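Flindano: hand-held gripper demos from a shared workshop

Category: Datasets > Manipulation > Homebrew
2021-10-22 by the Flindano maintainers 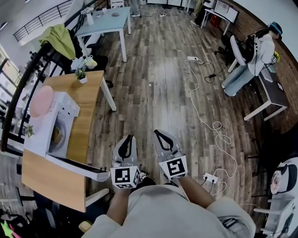 Flindano is a set of 1,993 short demonstrations recorded with two hand-held grippers, no arm attached, by people who meant to build an arm and got distracted. The grippers are a matched pair, light grey bodies with black curved fingers, and each one carries a white marker cube. Pose comes from those cubes, so keep them facing a camera and keep your sleeves off them. Most of the episodes use toys, the toy washing machine with the pink lid being the long-suffering favorite. It has never cleaned anything and has been loaded more often than the real one at my place.

## What's in it

- `laundry/` has 1,000 episodes with the toy washer
- `misc/` has everything else, named with the care you'd expect
- `bad/` has 43 episodes where tracking fell over. They are included in the total. Please don't train on them and then open an issue.

Each episode folder holds video, `poses.csv` (left and right gripper, 60 Hz) and `grip.csv` (finger opening, 0 is closed). In the June batch 0 is open. Run `fix_june.py` once. Running it twice puts you back where you started.

## Setup

```
pip install -r requirements.txt
python check_cubes.py
python play.py laundry/0001
```

If `check_cubes.py` says left is right, the cube IDs are swapped in `config.yaml`. Swap them there. Leave the cubes alone, they're glued.

## Known problems

Window light washes out the markers on sunny mornings. Cables on the floor migrate between sessions, so don't use them as landmarks. Other people work in the same room and turn up in the background; everybody agreed to it, some with a sigh.

The Prarel loader reads the poses fine but ignores `grip.csv`. Nukano support is half written and lives on a branch called `soon`.

## License

CC BY 4.0 for the data, MIT for the scripts. STL files for the fingers are in `hardware/`, version 4. Version 3 snapped.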